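Search stories Go
4 min read

The Cup That Stays on the Table

Cyrill Ammann keeps 26 cups in his kitchen, and he drinks from one. I understood this on my second visit, when he opened three cupboards to find me a different one and then gave up.

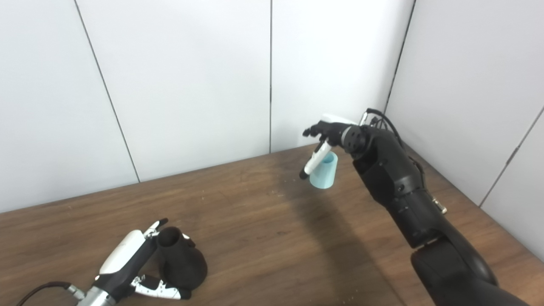
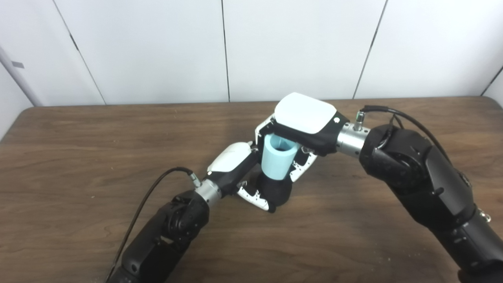
A blue cup above a brown wooden table.

For 120 days last year he wrote down every cup he used at home. The small blue one won almost every morning. It has no handle, so he waits for the coffee to cool a little, and he says this waiting is the best part of breakfast.

The table matters to him too. He oils it each July, always along the grain, with an old cotton shirt. He does not like coasters. A ring from a cup can be rubbed out, he told me, and if it stays, one gets used to it.

His sister wants him to give away the other 25. He has put eight in a box by the door, and in the evening he sometimes takes one back.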